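Recording toilet-brush demonstrations with a hand-held gripper

Filed under: Guides / Data collection
Last edited in June

Before you start, a word about expectations. You will read that showing a robot a chore by hand is easy, that anyone can do it, and that a good afternoon of recording gets you a robot that cleans bathrooms. I have done a good many of those afternoons for the Ramine project and I don't believe the last part. What you get from an afternoon is a folder of recordings, a fair share of them bad. This page is about having fewer bad ones.

What you need

A hand-held gripper with a wide-angle camera and a marker on each finger. A toilet that has never been used as one. A brush with a plain, straight handle. Dark fabric, clips, a stand or two. A laptop with at least 800 GB free, and don't trust whoever tells you less will do.

Setting up the corner

Stand the toilet where you can get at it from the front and from one side. Hang the fabric behind it. Plain walls are bad news for tracking, and plain black fabric is no better, so put something on it that the camera can lock on to. Big letters work fine. Cheap patterned paper works too. Pin it well along the top, because if the fabric shifts halfway through a session, your background has changed and you will find out much later than you'd like.

Keep the lid up and leave it up. We tried having the lid as part of the task at the Tuststead site and threw out most of that set. Opening a lid and scrubbing a bowl are two tasks. Record them as two.

Recording

1. Start the camera, then hold the gripper still, pointed at the backdrop, for 2 seconds. Skip this and the first part of the path is often junk.

2. Move in slowly and close the fingers on the handle. Grip it where the fingers can close flat. A handle that rolls in the grip ruins everything after it, and the recording will look perfectly good until you try to train on it.

3. Scrub the inside of the bowl. Go around once, then work on the side nearest you. Don't show off. People who have cleaned a lot of toilets do quick little flicks of the wrist that no arm I've worked with can follow.

4. Bring the brush up, pause over the bowl, put it back.

5. Hold still again and stop the camera.

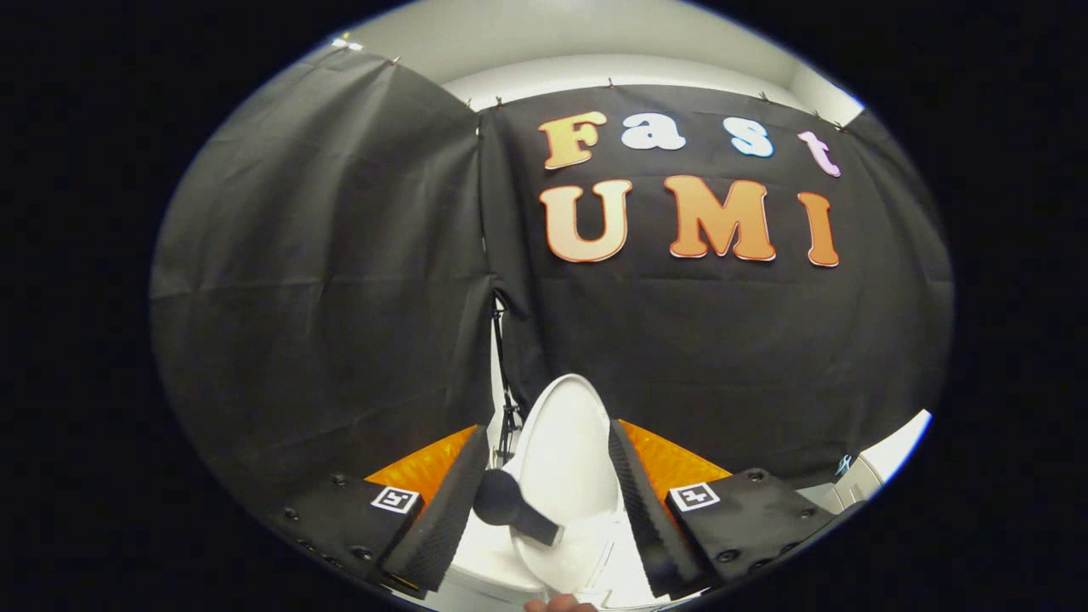
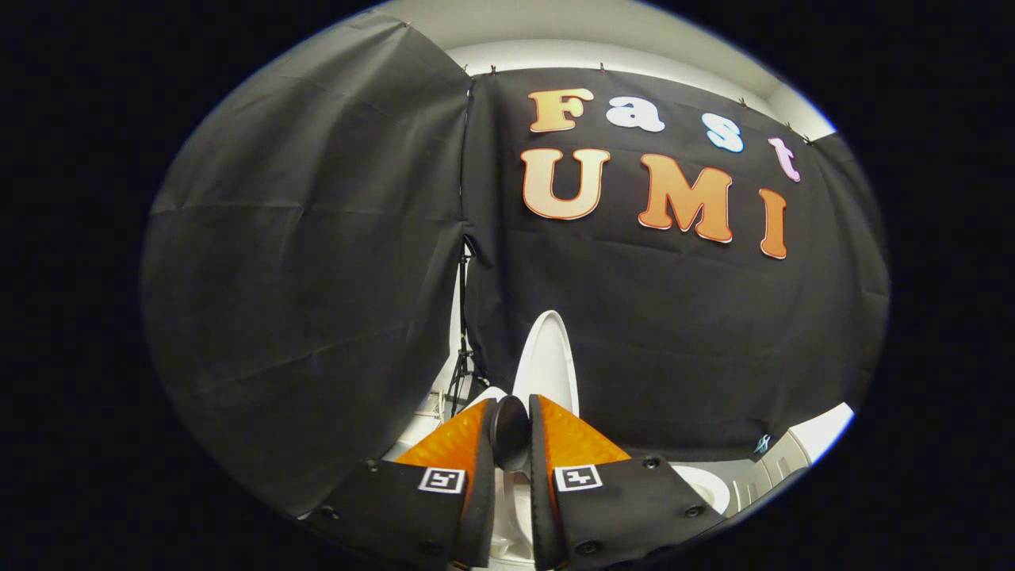 The toilet corner with the lettered backdrop, from the gripper's own camera.

Watch where your own body goes. The camera sees very wide, so lean in too far and you block the letters it is using to work out where it is. Stand back, reach with your arm, and keep your sleeves pushed up.

Also check both finger markers before each batch. They are how the software knows how far open the grip is. A thumb over one of them, or a strong glare, and the width reading jumps all over the place. The Clilinum script is supposed to flag this. Sometimes it does.

How many is enough?

The usual answer is "more," and I have come to distrust it. Our first set had 4000 recordings from several hands, each with a different idea of what scrubbing meant. The arm trained on it stirred the air above the bowl. The set that finally got the brush inside had 282, all done the same way, with the brush starting from a few different spots. I wouldn't build a theory on that - it was one arm and one toilet - but I would rather check a small set by eye than a huge one by hope.

Checking your work

Play back every tenth recording at full speed. Throw it out if the brush slips, if the gripper bangs the rim, or if you stopped to think. Hesitation gets learned along with everything else.

Then run the replay on the real arm with no training at all, just your own path played back. If the arm can't reach where your hand went, no amount of data will help. We lost most of a month at the Huamán lab by leaving this until the end.

What this won't tell you

Whether the bowl is clean. Nothing in the recording measures that. When somebody quotes you a success rate for this task, ask what they counted. Usually it means the brush went in, moved for a while and came out. My kids could pass that test, and I've seen our bathroom.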